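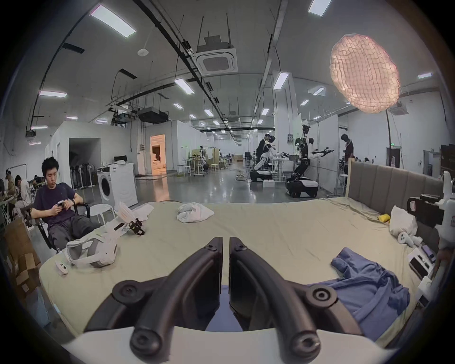 Lecture 7: the Cukex fault, or how to lose a day to a file that looks fine

Everyone remembers the faults that make a noise. An arm hits a table, somebody swears, a form gets filled in, and by the afternoon there is a new line on the safety sheet. The one we are going through today made no noise at all. It concerns hand-held grippers used to record folding and tidying jobs, the sort of work where you have a bed with a sheet on it, a crumpled white cloth, a blue-purple shirt with one sleeve folded over, and two black fingers closing on whichever bit of fabric you have been told to close them on. Keep that shirt in mind, as soft things matter later.

What happened

The Nelta project set out to collect 3,553 recordings with the Cukex gripper. Each one stores a video, the position of the tool, and a single number for how far apart the fingers are. That last number comes from a small sensor in the housing. On one unit the sensor's mounting had worked loose, so that the reading drifted as the session went on. By the end of a shift a gripper that was fully shut reported itself as slightly open, and it did so with great confidence.

The checking software, Graneck, was there to catch this kind of thing. It looked for missing values, frozen values and values outside the allowed range. A drifting value is none of these. Graneck passed the lot and put a green tick next to every file, and people trust a green tick more than they trust their own mothers.

The upshot was 1,057 recordings with a wrong finger gap, found only when a policy trained on them was put on an arm. The arm approached each garment nicely, stopped with the fingers a little apart, and lifted a handful of air. It then carried the air across the table and put it down with some care.

Why it took so long to find

The first guess was the training. The second guess was also the training. Dymphna Madigan, who ran the Cullinane test bench at the time, was the one who plotted the smallest gap in each recording against the time of day – a job of ten minutes, done in the third week. The line sloped. It should have been flat.

Note that a rigid object would have shown the fault sooner. Close on a wooden block and you know what the gap ought to be. Close on a shirt and anything from nothing to a fat fold is believable, so a small error hides in the cloth.

What was changed

Fingers fully shut, then fully open, at the start and end of every recording. Both readings must match the reference for that unit.

Mounting screws checked every 400 recordings. This was first written as "regularly", which meant never.

Graneck now compares each file with the ones before it from the same unit, and no longer judges it alone.

The safety side

It is tempting to file this under bad data and go to lunch. Don't. The same number, on the same type of sensor, was used on the arm to decide whether the fingers were clear before the wrist turned. A hand "known" to be outside the gap may be in it. The interlock was moved to a separate switch in June, and you should be able to say why a second copy of the same sensor would have been a poorer choice.

For the seminar

Read section 4 of the fault report before you come. Bring a sketch of the plot you would have made on day one, with both axes labelled. Last year several people brought a plot with one axis labelled, and we spent a while on that instead.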